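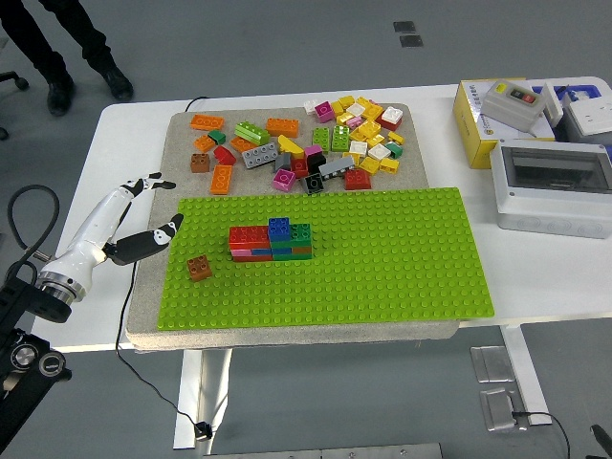 블록 조립 시연 데이터, 덜 고생하고 모으는 요령

로봇에게 블록 쌓기를 가르친다고 하면 다들 대단한 수학을 떠올리는데, 일과의 대부분은 바닥에 떨어진 블록을 줍는 일이다. Udutier에서 조립 시연을 모으기 시작한 지 두 계절이 지났고, 지금까지 쓸 만하다고 판정받은 에피소드가 2,679개다. 버린 것의 개수는 정신 건강을 위해 적지 않는다. 그동안 작업대 앞에서 배운 것들을 살림 요령처럼 모아 둔다.

펠트 매트부터 깔 것
맨 상판에서 블록은 손끝이 스치기만 해도 도망간다. 두툼한 펠트를 깔면 마찰이 생겨서 집기 직전에 밀려나는 일이 확 준다. 보풀이 일면 옷에 쓰는 보풀 제거기로 밀면 된다. 돌돌이는 권하지 않는다. 접착제가 남고, 그 자리에만 블록이 유난히 얌전히 서 있다. 모델은 그런 걸 귀신같이 배운다.

밑판은 꼭 고정
블록을 눌러 끼울 때 밑판이 같이 움직이면 시연자는 무의식중에 손목으로 보정한다. 사람에게는 재주지만 데이터에는 잡음이다. 양면테이프를 네 귀퉁이에 손톱만큼씩 붙인다. 떼어 낼 때는 치실을 밑으로 넣어 톱질하듯 당긴다. 힘으로 뜯다가 판이 휘면 그 뒤로는 모든 블록이 한쪽만 딸깍한다.

여분 더미를 예쁘게 정리하지 말 것
가장 고치기 어려운 습관이다. 성실한 사람일수록 색깔별로 줄을 세운다. 그렇게 모은 시연으로 학습시키면 로봇은 줄이 흐트러진 순간 세상이 끝난 듯 멈춘다. 우리는 에피소드마다 더미를 손바닥으로 한 번 휘젓는다. 겹친 것, 옆으로 누운 것, 비스듬한 것이 섞여 있어야 좋다. 다만 집어야 할 블록이 완전히 파묻혔다면 다시 휘젓는다. 보물찾기는 다른 과제다.

시작 자세도 조금씩 바꾼다
손이 늘 같은 자리에서 출발하면 궤적이 복사한 것처럼 나온다. 그래프로 보면 아름답고 쓸모는 없다. 출발 위치와 높이를 매번 조금씩 다르게 잡고, 목표 블록의 방향도 돌려 놓는다. 돌려 놓는 일을 사람의 기분에 맡기면 희한하게 늘 같은 쪽으로만 돌리니 종이에 순서를 뽑아 두고 그대로 따르는 편이 낫다.

실패를 바로 지우지 말 것
놓쳤다가 다시 집은 시연은 부끄러워도 남긴다. 처음에 깔끔한 것만 골랐더니 로봇이 한 번 헛집은 뒤 빈손으로 당당하게 조립을 마치는 버릇이 들었다. 지금은 '성공', '복구 후 성공', '실패' 세 가지로 표시하고, 표시는 끝나자마자 한다. 점심 먹고 와서 기억으로 적으면 전부 성공이 된다. 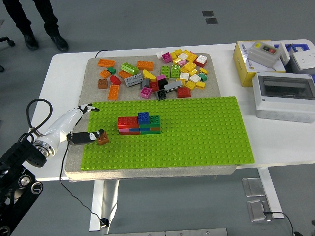
Lamai Wattanapong은 이 대목에 토를 달았다. 복구 시연을 남기는 건 찬성이지만 일부러 실패하는 척하는 시연은 받지 말라는 것이다. "연기하는 손은 티가 나요. 놓치기 전부터 이미 주우러 갈 준비를 하고 있거든요. Pulholm 과제 때 그런 걸 53개나 섞었다가 전부 골라내느라 12월을 다 썼어요." 옳은 말이라 그대로 규칙에 넣었다. 복구 장면이 모자라면 놓친 척하는 대신, 블록이 어긋나게 놓인 상태에서 시작해 바로잡는 과정을 녹화한다.

블록 세척
손때가 묻으면 끼우는 힘이 달라진다. 미지근한 물에 주방세제를 조금 풀고 양파망에 넣어 흔든 다음 수건 위에서 하룻밤 말린다. 헤어드라이어로 서두르지 말 것. 속에 물이 남은 블록은 꼭 촬영 중에 물을 뱉는다. 너무 헐거워진 것은 따로 통에 모아 두었다가 더미 채우기용으로만 쓴다.

조명과 커튼
오후 햇살은 사람에게만 반갑다. 커튼을 치고 실내등만 켠 상태를 기본으로 하되, 일부 회차는 등을 하나 끄고 찍는다. 밝기를 바꿨으면 기록표에 적는다. Canpolat 기록표 양식에는 조명 칸이 없어서 우리는 비고란에 쓰는데, 비고란은 원래 아무도 안 읽으므로 칸을 새로 만드는 것이 옳다. 올해는 만들 생각이다. 작년에도 그랬다.

쉬는 시간
한 사람이 하루에 많게는 최대 798번까지 블록을 끼운 적이 있다. 자랑이 아니다. 오후 분량은 동작이 눈에 띄게 거칠었고 결국 다시 찍었다. 한 묶음이 끝나면 자리를 바꾸고, 손목이 뻐근하면 그날은 라벨 검수를 맡는다. 시연자가 바뀌면 이름 대신 번호로 기록해 둔다. 나중에 누구 손버릇을 로봇이 물려받았는지 따질 일이 반드시 생긴다.

저장은 그날그날
디스크 여유 공간은 녹화 전에 확인하고, 하루치를 옮긴 뒤에는 첫 파일과 마지막 파일을 직접 열어 본다. 용량이 맞는다고 안심했다가 Boser 폴더에서 까만 화면만 한나절치 구경한 적이 있다. 파일 이름에 '최종'은 금지, '진짜최종'은 더 금지.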